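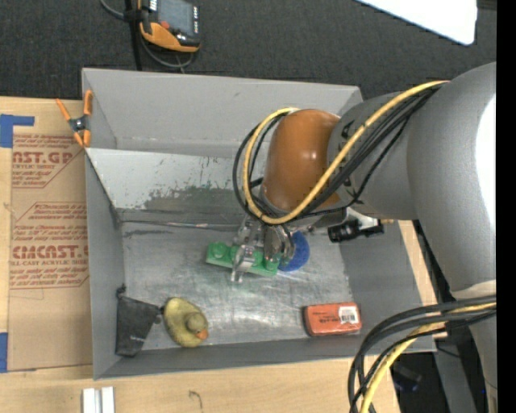 Minutes of the Clerolness Tenants' Association, general meeting, July. Called to order at 7:05 p.m., Blandine Maillard in the chair. The first item was food scrap collection and the offer from Drarer, the hauler that wants to take it over for the whole block. Under the plan every stairwell would share one large open-topped bin, gray like the one at the head of these minutes, and residents would empty their kitchen scraps into it. Ms. Maillard asked what happens to an open bin in a warm hallway. The Drarer sales sheet says odor is "managed." The sheet does not say by whom, and the members present could not find the word "lid" anywhere in it.

Cost of the plan. Drarer quotes $700 for setup and $300 a month after that. Mr. Mirkow pointed out that the monthly figure covers pickup only. Washing the bins is listed as an "available service" with no price next to it. He has dealt with available services before, with the elevator contract, and would like the price in writing before anyone votes. Agreed.

Claimed savings. The sheet promises that our trash bill will drop by $400 a month. Ms. D'Souza asked how this was worked out. The chair had put the same question to Drarer by phone and was told it was "typical for a building your size." Drarer has not asked how many apartments we have. Ms. D'Souza wants it noted that our trash bill is a flat rate under the lease and does not go down when we throw out less, so she doubts there are any savings at all. Two members felt the flat rate could be talked down at renewal. Ms. D'Souza said she would believe it when she saw it.

Support for the idea. Several people spoke in favor of composting in general and wished it recorded that they are not against it. A member from the third floor already takes her scraps to the garden on Mill Street and says it costs her nothing. She was asked if the garden would take everyone's. She thought probably not.

Vote. Motion to sign with Drarer now: 4 in favor, 13 against. Motion to ask Drarer for a full written price, including washing and lids, and for the basis of the savings figure: carried, with one member abstaining on the grounds that we asked for the same thing in the spring.

Laundry room. The second dryer is still out. The management company says a part is on order. This was also the answer at the last two meetings. Chair to ask for the order number.

Bike storage. Held over for lack of time.

Adjourned 8:20 p.m. Corrections to the chair before the next meeting, please, and in writing.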